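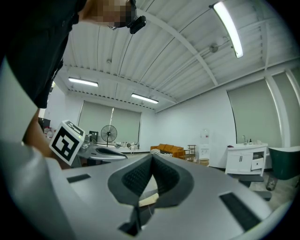 # Unidad 4. Carga postural y trabajo manual de precisión

**Instituto Politécnico de Skosberg – Departamento de Salud Laboral**
Asignatura: Fundamentos de ergonomía aplicada
Apuntes de clase, versión revisada el 12 de diciembre de 2018

La presente unidad continúa el estudio de la carga física iniciado en la Unidad 3, dedicada a la manipulación de pesos. Se ocupa de las tareas en las que el esfuerzo es reducido, pero la postura se mantiene durante periodos prolongados o el gesto se repite con pequeñas variaciones: montaje de piezas, costura, laboratorio, restauración, control de calidad, relojería y oficios afines. El alumnado deberá haber leído con anterioridad los apartados 3.2 y 3.5, que no se repiten en clase.

## 4.1. Conceptos previos

Se entiende por **carga postural** la exigencia que el mantenimiento de una posición impone al sistema musculoesquelético, con independencia de que exista o no desplazamiento de una carga externa. Conviene distinguirla de la **carga dinámica**, asociada a la alternancia de contracción y relajación muscular.

Durante el trabajo dinámico, la contracción y la relajación sucesivas favorecen el retorno venoso. En el trabajo estático, por el contrario, la contracción sostenida comprime los vasos del músculo y dificulta el aporte de oxígeno y la eliminación de metabolitos. La fatiga aparece antes y la recuperación requiere más tiempo. Una tarea de apariencia ligera puede resultar, por tanto, más fatigosa que otra de mayor gasto energético.

En la mayoría de los puestos de precisión coexisten ambos componentes. Las manos y los dedos realizan movimientos breves; el cuello, los hombros y la región lumbar actúan como soporte. La valoración debe considerar las dos partes por separado y, después, su efecto conjunto.

## 4.2. Regiones corporales más afectadas

### Cuello

La flexión cervical está determinada casi siempre por la exigencia visual. Cuando el objeto es pequeño, el contraste es bajo o la superficie de trabajo queda demasiado lejos, la persona acerca los ojos inclinando la cabeza. El momento de fuerza sobre las vértebras cervicales crece con el ángulo de inclinación, y la musculatura posterior debe compensarlo de forma continua.

### Hombro

La elevación mantenida del brazo, ya sea hacia delante o hacia el lado, exige la contracción del deltoides y del trapecio. Si además se sostiene una herramienta, el momento aumenta en proporción a su peso y a la distancia respecto al tronco. El apoyo del antebrazo reduce esta exigencia de manera notable, siempre que no se traslade la presión a la cara interna del codo.

### Codo, antebrazo y muñeca

Como posición de referencia se toma el codo flexionado a 90 grados, con el brazo próximo al costado y la muñeca alineada con el antebrazo. Las desviaciones sostenidas de la muñeca, combinadas con fuerza de agarre, reducen la capacidad de ejercer fuerza y aumentan la fricción de los tendones en sus vainas.

### Región lumbar

La inclinación del tronco hacia delante es frecuente en mesas bajas o cuando el plano de trabajo tiene demasiada profundidad. Debe prestarse atención a la inclinación lateral y a la rotación, que suelen pasar inadvertidas en la observación rápida de un puesto.

## 4.3. El agarre

La clasificación que se emplea en esta asignatura distingue entre agarre de fuerza y agarre de precisión. En el primero, el objeto queda sujeto entre la palma y los dedos, con el pulgar como cierre. En el segundo, intervienen las yemas del pulgar y de uno o varios dedos, sin participación de la palma. El agarre de precisión permite un control más fino, pero ofrece una capacidad de fuerza muy inferior.

Los criterios de diseño de un mango se estudian conforme a las siguientes variables:

| Variable | Efecto principal | Observación |
|---|---|---|
| Diámetro | Fuerza disponible | Debe adecuarse al tipo de agarre y al tamaño de la mano |
| Longitud | Presión en la palma | Un mango corto concentra la presión en el centro de la palma |
| Orientación | Posición de la muñeca | Depende también de la altura del plano |
| Superficie | Fricción | El uso de guantes modifica el resultado |
| Equilibrio de masas | Carga en el antebrazo | El centro de gravedad debe quedar próximo a la mano |

Una misma herramienta puede ser adecuada en un plano horizontal e inadecuada en uno vertical. El análisis del mango separado del puesto carece de utilidad práctica.

## 4.4. Altura del plano de trabajo

La altura del codo, medida con la persona en la posición en que va a trabajar, sirve de referencia común para los tres casos que se consideran a continuación:

1. **Trabajo de precisión.** El plano se sitúa por encima de la altura del codo, con apoyo para los antebrazos. Se prioriza la distancia visual.
2. **Trabajo ligero.** El plano queda ligeramente por debajo del codo, con espacio suficiente para recipientes y útiles.
3. **Trabajo con aplicación de fuerza.** El plano desciende más, de modo que pueda aprovecharse el peso del tronco.

La altura que interesa es la del punto en que actúan las manos. Si la pieza se coloca sobre un soporte, debe descontarse la altura de este. El error de medir únicamente el tablero es el más habitual en los informes de prácticas.

Las mesas regulables resuelven una parte del problema cuando el puesto es compartido. Su eficacia depende de que el ajuste sea sencillo y de que se conceda tiempo para realizarlo al comienzo del turno.

## 4.5. Zonas de alcance

Se denomina **zona de alcance óptimo** a la superficie que barren los antebrazos con los brazos próximos al cuerpo. La **zona de alcance máximo** corresponde a la extensión completa de los brazos sin inclinación del tronco. Los elementos de uso continuo deben situarse en la primera; los de uso ocasional pueden ocupar la segunda.

Para distribuir los elementos del puesto se aplicarán, por este orden, los criterios de frecuencia de uso, importancia para la seguridad y secuencia de la tarea. Cuando dos criterios entren en conflicto, el informe deberá dejar constancia de la decisión adoptada y de su justificación.

## 4.6. Iluminación y exigencia visual

La postura del cuello no puede corregirse si se ignora la iluminación. Una luz insuficiente, un reflejo sobre una superficie brillante o una sombra proyectada por la propia mano obligan a modificar la posición de la cabeza. Se recomienda combinar iluminación general y localizada – esta última con brazo orientable – y comprobar el resultado desde la posición real de los ojos.

En tareas con lupa o microscopio, la posición de la cabeza queda prácticamente fijada por el instrumento. La regulación del asiento y de la altura del ocular debe efectuarse conjuntamente.

## 4.7. Organización del tiempo

Las pausas breves y frecuentes resultan preferibles a una única pausa larga, en particular cuando predomina el componente estático. La rotación entre puestos solo es eficaz si las tareas solicitan grupos musculares distintos. Alternar dos operaciones de montaje que exigen la misma elevación del hombro no constituye una medida preventiva, aunque figure como tal en la planificación.

El ritmo impuesto, la prima por producción y la falta de autonomía para interrumpir la tarea se tratarán en la Unidad 6. Se mencionan en este punto por su influencia directa en la duración de las posturas.

## 4.8. Caso de estudio: taller de encuadernación Mikuš

El taller Mikuš, situado en Rerville, emplea a 22 personas en trabajos de cosido, encolado y reparación de volúmenes. Durante el mes de agosto, el servicio de prevención recogió quejas de molestias cervicales en la sección de cosido y de molestias de muñeca en la de reparación.

La observación inicial aportó los siguientes datos:

- Las mesas de cosido son fijas y proceden de una instalación anterior en Gorkberg.
- Los bastidores elevan el punto de trabajo 26 centímetros sobre el tablero.
- La iluminación localizada es fija y se encuentra a la izquierda de todos los puestos, con independencia de la mano dominante.
- En reparación se utilizan espátulas de mango fino durante periodos continuos de hasta 42 minutos.
- Los botes de adhesivo se guardan en una repisa situada fuera de la zona de alcance óptimo.

La empresa propuso inicialmente la compra de sillas nuevas. El alumnado deberá valorar si dicha medida responde a los factores descritos y plantear, en su caso, un orden de prioridad diferente.

## 4.9. Trabajo práctico

El informe se elaborará en parejas y tendrá la estructura siguiente:

1. Descripción de la tarea y de sus operaciones principales.
2. Identificación de las posturas mantenidas y de los gestos repetidos, por región corporal.
3. Análisis del plano de trabajo, las zonas de alcance y la iluminación.
4. Propuesta de medidas técnicas y organizativas, con indicación de su prioridad.
5. Datos que faltan para completar la evaluación y procedimiento para obtenerlos.

No se aceptarán informes que recurran a un método de puntuación sin explicar cómo se ha asignado cada valor. Los croquis del puesto deberán indicar las cotas y la posición desde la que se han tomado.

La entrega se realizará en la secretaría del Departamento, en papel, con la hoja de portada normalizada. Quienes soliciten la revisión de la calificación disponen para ello del impreso general del Instituto.

## Términos para repasar

Carga estática. Carga dinámica. Agarre de precisión. Alcance óptimo. Desviación cubital y radial. Plano de trabajo. Tiempo de recuperación.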